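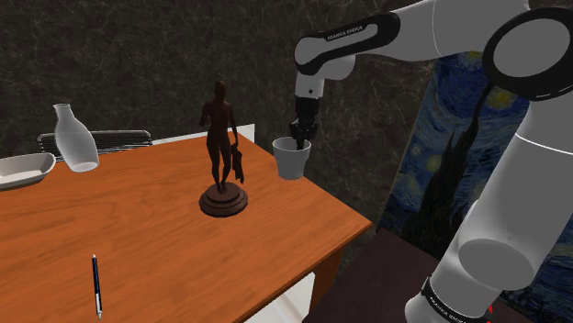
How to book a research viewing at the Skuvmont Film Archive

The Skuvmont Film Archive holds 2,440 titles on film, of which 784 are silent. Most may be viewed on the premises by appointment. Viewings are free of charge and open to anyone aged 16 or over.

Before you apply

Search the online catalogue, Dudine, for the title you wish to see. Each entry gives the original title, the country of production, the running time and a shelf reference beginning with F or V. Items marked F are film prints and are shown on a viewing table by a member of staff. Items marked V are viewing copies, which readers may operate themselves.

Please check the running time with care. Silent films were shot and shown at different speeds, and the Nakpan restoration of a title may run considerably longer than an older print of the same work. Where several versions exist, note the reference of each one you need.

Making your request

1. Create a reader account in Dudine, or sign in if you already hold one.

2. Open the catalogue entry and select Request viewing.

3. Choose a morning session (starting at 10 am) or an afternoon session (starting at 2 pm). There are no sessions on Mondays.

4. State whether you need a translation of the intertitles. Printed translations are available for 177 titles and will be left at your desk.

5. Submit the form. A confirmation will be sent by email within five working days.

You may request up to 3 titles for a single session. Film prints are kept in the cold store at Flondach and must be brought to the reading room in advance, so requests for F items should reach us at least two weeks beforehand.

On the day

Report to the reception desk with your confirmation and proof of identity. Coats, bags and drinks must be left in the lockers. Pencils and laptops are permitted; recording from the screen is not.

If a print is found to be unfit for handling, staff will offer a viewing copy or an alternative date.

Stills and extracts

Requests to reproduce stills or extracts are dealt with separately. Complete the reproduction form, quoting the shelf reference and the approximate time at which the passage occurs. Permission from the rights holder, where one is known, must be obtained by the applicant before any material is supplied.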